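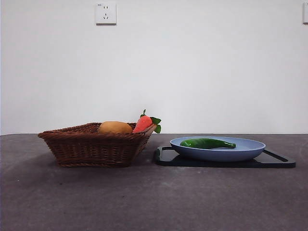
The Kekbridge community kitchen has started its spring sort-out, and anyone who has ever gone looking for a clean dish towel there on a busy Thursday will be glad to hear it. The kitchen on Prullmont Street has been serving lunches and lending its counters to local cooks for years, and in that time an awful lot of odds and ends have found their way into the drawers (and on top of the cupboards, and behind the big soup pots!). The plan this April is to give everything a proper home, starting with the small things that people reach for most. Brown wicker baskets like the rectangular one on the dark gray tabletop, with its sloping sides and thick rolled rim, will take over from the old cardboard boxes, and each will have a paper tag tied on so that visitors can put things back where they found them.

The work is being paid for out of the winter soup sale, which brought in $1,020 over two weekends and did a good deal better than anyone had dared to hope. Of that, $252 has gone on baskets, tags and shelf liner from Kinyua Home Goods, the shop by the bus station, and $300 has been put aside for a new set of shelves in the pantry. The rest will stay in the kitchen fund for now, though there has been plenty of friendly talk about a second kettle.

Sorting takes place on Thursday evenings from 6 p.m., after the last of the lunch dishes have been dried and put away, and neighbors are welcome to drop in for as long or as short a time as they like. The first evening was given over to the utensil drawers, which turned up more potato peelers than one kitchen could ever need, along with a very handsome pie server that must have come in with somebody's dessert and never made it home again. If you think it might be yours, please ask at the serving hatch and describe the handle. Lost lids and cake tins are being kept there too, and there are quite a few of them.

Anything the kitchen can't use will be offered at the Isow Hall swap table later in the spring, with no charge and no need to bring something in return. Good quality kitchen things are still being accepted in the meantime, especially mixing bowls, measuring cups and baskets in decent shape, but the kitchen would ask people to hold on to glass jars until the pantry shelves are up, as there is simply nowhere to stand them at the moment.

Lunches will carry on at the usual hours throughout. The tea and coffee things have moved to the counter nearest the garden door, and the sugar has gone with them.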